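From: Gisela Cisternas
To: Nuswood Party Hosts list
Date: 15 May 2020
Subject: Re: scavenger hunt for a birthday over video?

Xuelian Shen wrote:
> My niece turns 13 and wants her whole class on one call. Has anyone
> run a scavenger hunt that way? How long did it last, and did the
> quieter kids join in?

Xuelian, yes, and it was a blast! We did one for my godson in February, when half the cousins were out of state, and I'd do it again tomorrow. Thirty minutes was plenty. We split them into teams of four (each with its own chat room and a silly name) and the shy ones were the loudest by the end.

What worked for us:

1. Mail the party bags early. Ours had a paper crown, a glow stick and a sealed envelope to open on the call.

2. Call out things every home has, like a mismatched sock or something that smells good. Give points for the best story too!

3. End with a freeze dance. Let the birthday kid pick the songs and be the judge.
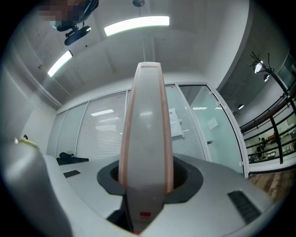
4. Save cake for last, and have everybody bring their own snack to the screen for the singing.

I still have my clue list, so write me off-list and I'll send it over. Tell your niece happy birthday from me!

Gisela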